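Progress report to the Nasrallah Fund
Pokunano Workroom, fitting out and storage
Period: to the end of June
Prepared by Maya Qudah

The shelving is up on the long wall and both benches are in place. The second bench came from Bosard with the wrong feet. They sent the right ones the following week and Karim Srour fitted them. The drawers under it still stick when the weather is damp, and we will plane them before fall.

Most of our hours this period went into sorting hardware. We had boxes of screws, brackets and small plates going back years, nearly all unlabeled. Karim has entered 328 items in the stock list so far, by type, finish and head. Dark and bright screws are now kept in separate trays, as people were mixing them when they put things back.

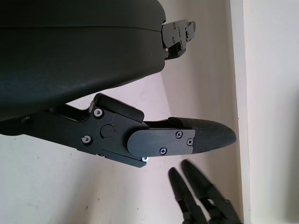
Black metal and plastic parts, with silver-rimmed and small black Phillips-head screws. June.

Spending to date is $970. The largest items were the shelving and the trays. Receipts are with the budget sheet, apart from one from Zanix for drawer liners, which I have asked them to send again. We have $662 left for the rest of the work. I expect to spend most of that on lighting over the benches and a second label printer cartridge.

Two things are behind schedule. The lighting quote has come in higher than planned and we are asking for another one. The labels on the upper shelves have not been done, and the first batch we made for the lower shelves was too small to read from standing height, so those need to be printed again.

The room has been open to members on Sunday afternoons. Sign-in sheets are in the folder by the door and I will send copies with the next report. Several members asked for longer hours. We would like to try one weekday evening once the lights are in, and this would not change the budget.

Please let me know if you want the stock list in a different format. At present it is a plain spreadsheet sorted by tray.

Contact | © Pokunano Workroom | Back to top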